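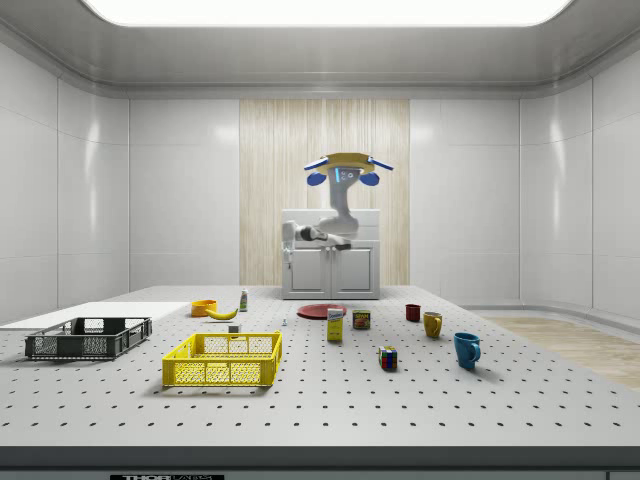 Students in the robotics club at Adgate High School have moved on to the simulation round of this year's Skindudar contest and will submit their final program on 17th April.

The round is done entirely on screen. Each team gets the same virtual room, with one robot arm and a table of household items, and has to write code that sorts the items by type. Mugs, a bowl, a banana and a Rubik's cube are among the objects the Adgate team is working with, along with two plastic crates.

Kristýna Kuruc, a junior, wrote most of the grasping code. She said the mugs took the longest – the handles can face any direction, and the arm has to plan for that before it moves.

"We ran it 200 times last week and kept a log of every drop," she said.

The club has 9 members and meets after school in the computer lab. Physics teacher Ross Ogilvie has been its adviser since October.

Programs are scored over 10 runs, with the items placed differently each time. Teams that pass will go on to the final, where they will run their code on a real arm.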